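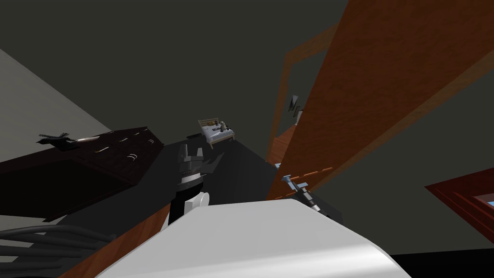 Forums > Simulation > Perception and Planning

Browse Topics Unsolved Tags Sign in

Planner thinks the room is on a slant, two-arm robot in a simulated bedroom

3 min read

venville_bench

I'm building a bedroom world for a two-arm mobile robot and loving it, apart from one thing that has eaten my whole April. The onboard camera is mounted with a lot of roll, so the room comes in at a steep tilt. I knew that and put the roll in the robot description file. The arms plan fine in free space. As soon as I switch on the obstacle map, though, the planner won't take either gripper toward the door. It reports a collision with "floor" when there's plainly air between the fingers and anything solid.

When I draw the obstacle map over the 3D model, the floor plane cuts up through the room and goes straight through the dresser. The bed at the far end ends up well under it. Joint readings are good, and both grippers show up where the arm model says they should be.

I'm on Stostavis for the simulation and Prenivico for planning. The map node is the stock one. I've tried a bigger voxel size, a smaller voxel size and turning off the self filter (don't do that, it decided the robot's own white body was a wall). Where would you look next?

Prenivico log, the line I keep getting:
plan rejected: link r_finger in contact with map cell, layer floor, 762 cells touched

vasiliu_fan

Reinstall the map node. Mine did something odd like this and a clean install cleared it up. Also check your graphics driver.

tilted_horizon

Oh, I know this one, and it's a fun one to fix! Your roll is being used in one place and skipped in the other. The arm model reads the robot description, so the grippers land correctly. The floor finder in the stock map node has its own setting for which way is up, and out of the box it assumes up is the top of the camera picture. With a camera rolled over like yours, it goes hunting for a floor that matches the picture and lays the plane along whatever fits.

Try this:

Stop the map node and clear the saved map. It keeps old cells between runs and they will fool you.
In the map settings, change up_source from camera to base.
Set floor_max_angle to something tight. I use 3 degrees in simulation.
Start it again and let the robot stand still for a moment before you ask for a plan.

Then pull up the raw camera view next to the overlay and compare the two.

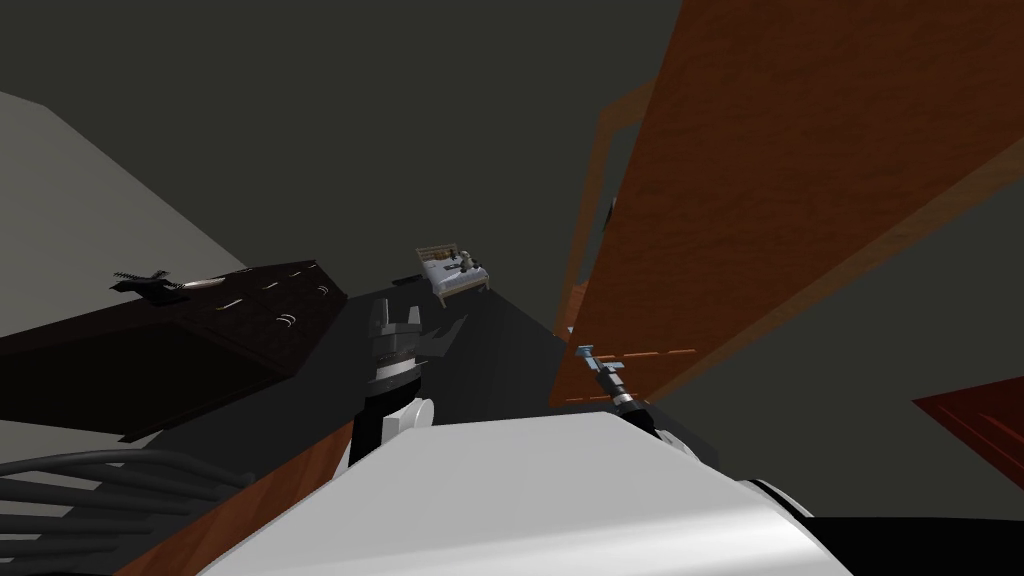 Vol. 2, p. 70

You're looking for the floor cells to follow the dark gray floor as it runs back toward the bed, slant and all. The camera view should still look tilted! Please don't rotate the picture to make it pretty, or you'll have the roll counted twice and be back here next week. Only the map should be level.

One more thing to watch is the big orange-brown panel on the right. It's a large flat surface, and a floor finder with a loose angle limit can happily grab that instead. The right gripper is close to its lower edge in the view, so check the distance in the 3D model before you trust a plan on that side. The small stuff on top of the dresser may come out as one lump at your voxel size. I'd leave it alone until the floor is right.

If you want to go further, Vasiliu has a little frame checker that draws every "up" arrow in the system in one window. I had it open for an entire evening once and enjoyed every minute. Any arrow pointing a different way from the rest is your culprit.

venville_bench

up_source was it!! I didn't even know the map node had that setting, I'd only ever looked in the robot description. Cleared the map, changed it to base, and the floor lies flat under the dresser now. The left arm plans all the way across. The right arm still gets refused now and then near the door, but the message says "layer wall" these days, so I'll measure the gap like you said and start a separate topic if I get stuck.

I left floor_max_angle at the default for the first run and the plane did jump onto the door once. Set it to 3 and it has stayed put since.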